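Writing letters again

I started writing letters in May of last year. I don't mean long emails. I mean paper, a pen, an envelope and a stamp, and then a walk to the mailbox on the corner by the pharmacy.

It began with a practical problem. My old neighbor Zerrin Kırmızıgül moved to Sasthorpe to live near her daughter, and she doesn't use email. She has a phone but she doesn't like it, and our calls went badly. She would ask about my mother, I would ask about her knee, and then both of us would start talking at the same time and stop at the same time. After the third call like that I bought a pad of paper.

My first letter was a page and a half and took me most of an evening. My handwriting had gone to pieces. I had been signing my name and making grocery lists and that was the extent of it. By the bottom of the first page my hand hurt at the base of the thumb and the letters were leaning in two directions. I copied it out again the next morning, and the copy was worse. I sent the first one.

Her answer came nine days later. It was four pages on both sides, in blue ink, and it was the best thing I'd had in the mail in years. She told me about the bus driver who skips her stop, a long dispute over a hedge, what she'd planted and what had come up. She said she'd read my letter twice and couldn't make out one word in the second paragraph. The word was "gutters." 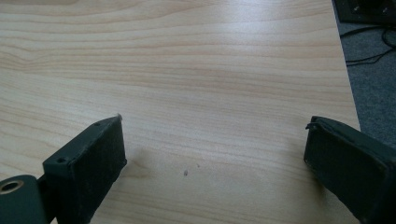

I write to four people now. Zerrin is the most regular. My uncle gets one every couple of months and answers on the backs of old invoices. There is a college friend who never writes back but tells me when I see her that she keeps them in a drawer. And there is Védís Bach, whom I worked with for three years and had mostly lost touch with. I sent her a letter out of nowhere last fall, to an address I wasn't sure of, and it reached her after being forwarded once.

Védís writes short letters. One side of one sheet, never more. I used to think a short letter meant the person was busy or bored, but hers are packed. She picks one thing and tells it properly. The last one was entirely about a coat she had bought secondhand and what was in the pockets when she got it home. I have tried to write like that and I can't do it. I get to the end of the page and I've only reached Tuesday's dentist appointment, so to speak, and I need another sheet.

People ask me about pens, so I'll say what I use. I went through a stretch of buying them. I had a fountain pen that leaked in my bag and another one that skipped on every downstroke. I have settled on a plain gel pen made by Lundik, medium point, black. They come in a box of 20 and I am on my second box, though several from the first box are somewhere in my car. The ink dries fast enough that I don't drag my hand through it. I'm right-handed, so take that into account.

Paper matters more than the pen. Copier paper is fine for the first page, but if you write on both sides the ink shows through and the person at the other end has to squint. I use a pad from Ásgeirsdóttir, a small stationery shop in Novby that sells by mail. The sheets are a little heavier and a little smaller than regular letter size. The smaller size helps. A full-size sheet looks like a lot of ground to cover at nine at night, and a small one doesn't. The pad comes with a guide sheet with dark lines that you slip under the page you're writing on. I ignored it for months. My lines ran downhill to the right, every page, and Zerrin mentioned it. I use the guide sheet now.

For envelopes I buy whatever is at the drugstore. I had some nice ones with a lining, and the glue was bad, and one arrived open. Nothing was missing, but I went back to the cheap ones after that.

The hardest part is still the beginning. I have thrown away plenty of first sentences. "I hope this finds you well" is fine, but then you're stuck with the rest of the letter sounding like that. What works better for me is to start with whatever is going on while I'm writing. The neighbor is running a leaf blower. It's raining and I have a pot of beans on. Once there is something on the page I can usually go on from there, and if the first paragraph is dull, it's only one paragraph.

I also keep a list. It's a folded index card that lives in my wallet, and when something happens that I think Zerrin would like, I put down two or three words. Some of these make no sense to me later. The current card says "man w/ ladder," "soup price" and "ask re: cousin." I know what the soup is about. I have no memory of a man with a ladder. But most of them hold up, and it means I don't sit down with an empty head.
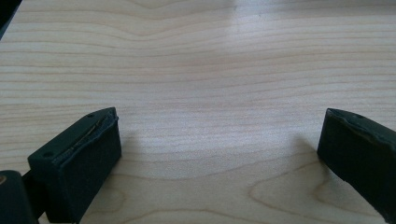

I don't keep copies of what I send. I thought about it early on. I even took pictures of the first few with my phone, and then I never looked at them, so I quit. The result is that I sometimes tell the same story twice. My uncle pointed out that he had now heard about my flat tire from three angles. I do keep what I get. The letters are in a shoebox, in the order they came, with a piece of cardboard between one person and the next. The shoebox is getting full and I'll need to work out something else by winter.

One thing I had to get used to is the delay. If I write to Zerrin that I'm worried about something, then by the time her answer comes I've either stopped worrying or the thing has happened. In January I wrote that I was waiting on some test results for my mother. The results came back fine four days later. Zerrin's letter, full of concern and advice and a recipe for broth, arrived more than a week after that. I felt guilty at first for having upset her over nothing. She told me later that she didn't see it that way. She said she liked having been asked to worry. I called her that time, by the way. Some news shouldn't wait for the mail.

The delay has a good side too. Nobody expects an answer the same day. With email I get a message, read it on my phone, mean to answer it well, and then leave it for so long that answering means an apology. A letter can sit on the counter for a week and it's still fresh. I read it when it comes, then again just before I write back, and I go through it more or less in order. If she asked a question on page two, I answer it. I had forgotten that was how you did it. My grandmother used to have the other person's letter flat on the table next to hers and tick things off in pencil as she went.

What does it cost? Stamps, mainly. I buy them by the roll. The pads are more than you'd pay for a legal pad, but one lasts me a couple of months. I don't think about it much, and it's less than I was spending on a streaming service I had stopped watching and finally canceled.

It does take time. A decent letter is forty-five minutes for me, sometimes over an hour. I tried doing a set evening for it and that made it feel like homework, so now I do it when I have a free stretch and the card in my wallet has a few things on it. Some months that's six letters. In March it was one. My friend with the drawer says she can tell when I've been busy because the handwriting gets bigger.

I've had a few failures. I wrote twice to a cousin who texted back "got your letter!!" both times and that was that. I don't hold it against him. I wrote to a former teacher and the letter came back with a yellow sticker on it. I still have that one, unopened, at the end of the shoebox. I wrote a condolence letter that I rewrote five times and am still not happy with. It went out late. The family sent a printed card with a line in ink at the bottom thanking me for the part about the canoe, which I had nearly taken out.

Zerrin is coming back for a visit later this summer, and she'll be staying with me for part of it. We've been arranging this by mail, which is a slow way to settle on train times. Her last letter asked whether the bakery is still open, whether I have a firm pillow, and whether I ever fixed the gutters. The bakery is open. I have to buy a pillow. I'll write to her tonight about the gutters.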